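**crustpatrol**
Anyone else find the Zerovdale red lentil soup bland? Made a double batch, 6 cups of lentils, and it tastes like a wet sweater.

**Hokamwood_Hal**
Did you salt it? Asking with love.

**crustpatrol**
I salted it, Hal.
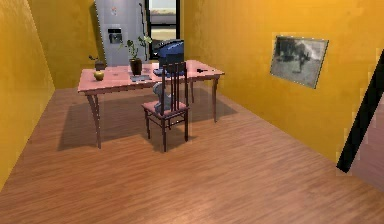

*Pink table, slat-back chair.*

**ladle47**
Lemon at the end. And toast the cumin whole — the ground stuff is mostly dust.

**Hokamwood_Hal**
Disagree on the cumin. Ground is fine if your jar is younger than your car.

**crustpatrol**
Mine's from October. I won't say which one. Off to buy lemons.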